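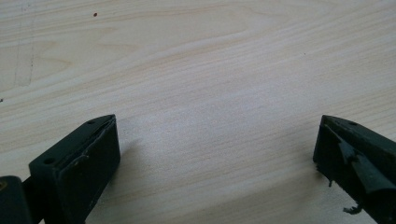
Replacing the finger pads on a hand-held gripper

Illudance workshop notes. Last changed 18 January 2018.

Every supplier of grip pads will tell you theirs last. I have stopped believing any of them. The pad is a strip of soft stuff glued to a hard finger and dragged over things all day, and sooner or later an edge lifts, catches and starts to tear. The right-hand finger at the top of the page has reached that point: the pad on the inward-facing side has come partly away in a ragged flap, and there are stringy bits hanging lower down. The left one has got off with a scuffed rim.

These notes cover taking the old pad off, cleaning the finger, fitting a new one and checking that the tool still closes properly. They were written for our own hand-held tools with a camera looking down at the fingers, but most of it will do for any two-finger gripper with glued pads.

When to change a pad

The Pretcombe sheet that came with our first tools says to change pads every 200 hours. I have no idea where that number came from. We have had pads go in an afternoon on rough card, and others that sat on a tool for months and looked new. Go by what you can see and feel:

- an edge that lifts when you push it sideways with a fingernail
- any tear, even a short one
- a shiny or hard patch where the pad meets the object
- crumbs of pad on the bench after a session
- anything loose that shows up in the camera view

The last one gets ignored the most. A flap that moves about in view ends up in every recording made with that tool, and if it lies across the face of the finger it also hides the part of the object you most want to see. Don't trim it with scissors and carry on. I have done that. What is left of the pad is thinner on one side and the object twists as you close on it.

What you need

New pads, one pair
Plastic scraper
Small screwdriver to suit the finger screws
Isopropyl alcohol and lint-free cloth
Fine abrasive paper, 240 grit or finer
Contact adhesive, or nothing if your pads are self-adhesive
Two small clamps with flat jaws
Sharp knife and steel rule
Masking tape and a pen

About the adhesive: Osagie sell a pad kit with its own primer, at a price to match. I tried the primer on one finger and left the other without, and I could not tell them apart afterwards. One pair of fingers is hardly a trial, so make of that what you like. I no longer buy the primer.

Taking the fingers off

1. Stop any recording and unplug the tool. If it has a powered return, wait until it has gone slack.

2. Before you undo anything, put a bit of masking tape on each finger and mark it L or R. The two look like mirror images, and on some tools they will go on the wrong way round with a little force. They will not then line up.

3. Photograph the fingers through the tool's own camera, fully open and then fully closed. You will want these two pictures at the end.

4. Undo the finger screws and keep each finger's screws with that finger. If a screw turns without coming out, stop. The plastic has probably stripped and you are now doing a different job.

5. Look at the finger itself. Scuffs along the rim don't matter. A crack starting from a screw hole does, and a cracked finger should go in the bin however good its pad is.

You can do the job with the fingers still on the tool. People do, and it saves a few minutes. It is also very hard to clamp a pad square that way, and I have redone enough of them to think it a false saving.

Getting the old pad off

6. Start at the lifted edge and peel slowly, keeping the pad folded back flat against itself. A straight pull outwards tears it and leaves the bottom layer behind.

7. Push the scraper under whatever stays. Keep it low. A metal blade is quicker and will gouge a printed finger, and the new pad will then show you exactly where the gouge is.

8. Wipe with alcohol, wait a minute, scrape again. Repeat until the cloth stops picking up colour. Try the alcohol on the back of the finger first if you don't know what the plastic is.

9. Give the bare face a light rub with the abrasive paper, enough to take off the shine. Wipe once more and let it dry. After this keep your thumbs off it.

Change both pads, even if only one has torn. I resisted this for a long time because it looked like a rule made up by somebody who sells pads. But a new pad is thicker and grippier than a used one, and with one of each the object slides towards one side when you close. If the second pad is still decent, put it in the spares box with a note on it.

Cutting and fitting the new pad

10. Lay the finger face down on the pad sheet and draw round it. Cut just inside the line. A pad that hangs over the rim looks neat for a day and then the overhang is the first thing to catch.

11. Round the corners slightly. Square corners lift. This costs nothing and has done more for our pads than any change of glue.

12. Try the pad dry. It should sit flat from the tip down without being pushed.

13. Spread adhesive thinly on both faces and wait as long as the tin says. With a self-adhesive pad, peel back a short length of the liner, line up the tip end, and pull the rest of the liner away as you press down.

14. Press from the middle outwards. Clamp with something flat over the whole pad. Firm is enough; if adhesive is squeezing out at the sides you have used too much.

15. Leave it overnight. The Osagie tin claims 20 minutes. Fine, if all you plan to do is look at it.

Putting it back together

16. Refit the fingers by their tape labels and do the screws up by hand until they just bite. Close the gripper gently so the two pads meet and settle against each other, then tighten. Doing it in this order lets the pads line the fingers up for you.

17. Clear the bench and wipe it down. Old shreds of pad are dark, light and easily picked up by new adhesive.

18. Compare the camera view with your two pictures, open and then closed. The tips should reach the same height in view. If one sits higher than it did, loosen that finger and do step 16 again.

Checking the grip

Close the tool on a strip of paper, first near the tips and then lower down, and pull. It should hold in both places with the same sort of drag. If it slips at the tips and holds lower down, the pad is thicker at the bottom or the finger is tilted.

Next try something rigid and light, such as a marker pen, and watch it as you close. It should stay where it is. Ours used to roll to the left on a tool that two people had passed as fine, and the fault was a smear of old glue under one pad.

If your tool reports how far open it is, reset the closed position now. New pads meet sooner than old ones, so the old zero will be wrong. We forgot this once in October and had to throw away a batch of recordings in which the gripper never seemed to close on anything.

Keeping a record

We write the date, the tool number, the pad material and the reason for the change in a plain notebook. There was a plan to do this in Zisska, which has a maintenance page with a great many fields. I used it for one tool (number 1257, if you come across the entry) and gave up at the field for "root cause". The root cause was that it is a pad.

The notebook has turned up one useful thing. Over 3 changes on the same tool, the tear began at the same corner each time, and there was a small burr on the rim there. A rub with the abrasive paper got rid of it. So if a pad fails early, look at where it started before you blame the material.

Problems

Pad lifts at one end within a day: grease on the face, or adhesive closed up too early. Strip it and start from step 8.

Pad slides as a whole when you grip hard: adhesive not cured, or too much of it.

Bubbles under the pad: leave small ones near the middle alone. One at the rim will become a lifted edge, so redo it.

Fingers touch at the tips but not lower down: check that both screws on each finger are tight, then check for leftover adhesive behind the pad.

Pads leave dark marks on the bench or on objects: common with black rubber when new. Wipe the pads with alcohol and try again. If it carries on after a few wipes, change the sheet you are cutting from.

Longer-lasting materials

I get asked whether silicone, polyurethane or some textured tape is the answer. We have tried all three. Silicone grips well and hardly any glue will hold it. Polyurethane holds and then goes shiny. The tape was good on card and poor on anything smooth. For now we are back on plain rubber sheet, cut by hand with rounded corners, and I keep a stack of ready-cut pairs in the drawer under the bench.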